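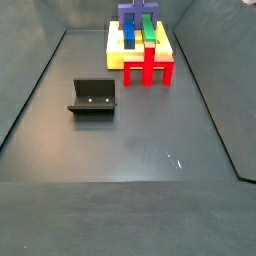 Week three is joints week, and I've been looking forward to it since July! We spend the whole session on how one solid shape can hold another with no glue, no nails and no tape. Colored blocks are perfect for this, and the bright colors make it easy to talk about who is touching whom. Take the yellow piece with the rectangular window and the red one with three legs standing in front of it: a window is a place for something to go, and legs leave gaps between them, so before anybody has joined anything you already have two kinds of empty space to work with. Start your sketches with the empty spaces. Draw the gaps first, shade them in, and only then draw the block around them.

Words we'll use today

Slot: a long opening cut into a face. It may go all the way through or stop partway.
Leg: a part that sticks out from a bar and can stand, hook or straddle.
Bridge: a piece lying over an opening and held up on both sides of it.
Key: the last piece in, and the first one out.

The Omau set in the back cabinet has keys in nearly every puzzle. The Lallent set has hardly any, and I love it anyway, because you can build so many different things from the same few shapes (try the tall tower on card 108, it's a beauty).
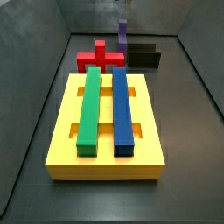
Does a bridge count as a joint?

Only if something stops it from sliding. A bar resting on a flat top is held by its weight and a little friction, so one push will move it. Give it a slot to drop into and it resists a push from the side, and then we call it a joint.

For next time

Read the Skomalska chapter on crossed pieces, the short one with all the drawings. Then pick any two blocks and draw them apart, touching and locked, three drawings on one sheet. Use a ruler for the edges and color the faces that meet. If you get hooked (I hope you do!), Leclerc puzzle 433 is on the shelf by the door, and you may borrow it overnight. Please bring back all the pieces.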